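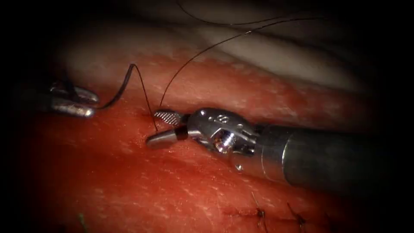
Good morning, and thank you to Theano Petridis for the invitation. My subject is the Zosmont needle driver set and the service contract that comes with it, which our department had on trial until 17 May 2019. I am a theatre nurse by training and now I look after instruments, so please expect me to speak more of jaws and joints than of surgery. Look for a moment at the instrument on the right, with its jaws open. The inner face of the upper jaw has a crosshatched pattern of small raised points, and this pattern is the first thing I want to discuss, because it decides how well a jaw can hold, and also how hard it is to clean. Leave the picture up while I talk.

(Slow down here. Last time I went too fast.)

What we were offered. Zosmont sells the drivers in a kit of two, with a tray, a flushing adaptor and a service plan. The plan is run by another firm, Sodetti. You send the instrument to them, they inspect it, and you receive it back with a short report. The kit fits the robot we already have. We did not need to change anything in the room, only the tray labels.

Grip. The surgeons liked it. Ruan Naidoo did most of the practice sessions and he told me the thread does not slide when he pulls a knot down. He had one complaint, that the pattern can rough up a fine thread if you take it again and again in the same place. His advice to the trainees is to hold the thread by the end that will be trimmed. I pass this on as he said it.

The wrist. Go back to the picture and see how many narrow gaps there are between the metal parts where the wrist meets the collar. For me this is the weak side of the design. Fluid goes into such gaps, and a brush does not reach all of them. With our old Stelitz drivers we had a simpler joint and a shorter wash. With Zosmont we had to add a second flush, and Kiri Whitelaw in the sterilising unit changed her work sheet for it. She was patient with me, but she has asked that I mention the extra labour when people speak about the price.

(Ask: who here still washes this type by hand? Wait for the hands.)

The numbers. We logged 311 uses in the trial. Sodetti took back 2 instruments, both for a stiff wrist, and none for a worn jaw. The contract promises 200 uses before the first full service, for each instrument. One of ours went back at 109. They replaced it without a charge, and I was satisfied with how they treated us, though the form is too long and asks for the serial number on every page.

The reports. I would like them to be better. They tell you "passed" or "replaced", and very little between. If a joint is getting stiff, I want to know it before the surgeon feels it. Tayla Mudgway wrote to them on our behalf and they have promised a new form in July.

What I would say to a hospital that is thinking of buying. Take the trial, and let your cleaning staff have the instrument for one week before the surgeons see it. Ask for the flushing adaptor in writing, as it was missing from our first box. Check the wrist by hand, slowly, in all directions, each time it comes out of the tray.

For our own part we have asked to keep the kit for one more year, with the smaller service plan. Otis Ferreira has the price sheets and will sit at the table near the door after the talk.

(If there is time, questions. If somebody asks for a comparison with Caputo, say that we have not tried theirs.)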